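Plostell Lap Timer: Set-Up Guide
Section 6. Mounting the Trackside Receiver

Read this section before the first session of the day. The receiver must be in place and level before you pair any car transponders.

1. Set the tripod on firm ground, 2 meters back from the edge of the track and in line with the start/finish stripe.
2. Extend the legs evenly and tighten all three collars by hand.
3. Slide the receiver onto the mounting plate until the latch clicks.
4. Aim the front of the receiver across the track. The arrow on top should point at the far end of the stripe.
5. Connect the battery cable and hold the power button until the green light stays on.

Caution: Do not mount the receiver on a guardrail or tire wall. Vibration from passing karts will cause missed laps.
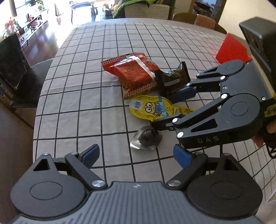 Transponder numbers are entered at the timing table once the receiver shows green. Type the number from the driver's entry form, then press Save. Repeat for each kart in the group. Keep food off the timing table while you do this. Even a wrapped snack like the one on the gridded tablecloth should go in a bag before you open the keypad cover.

6. Press Test. Have one kart roll over the stripe at walking pace.
7. Check that the display shows the kart number and a single beep sounds. Two beeps mean the number has been entered twice.

Note: Code 814 means the receiver has lost its signal. Move the tripod closer to the stripe and repeat step 6.

Note: Charge the battery when it drops below 55 percent. Use only the Tevow charger supplied.

Revised 30 May 2022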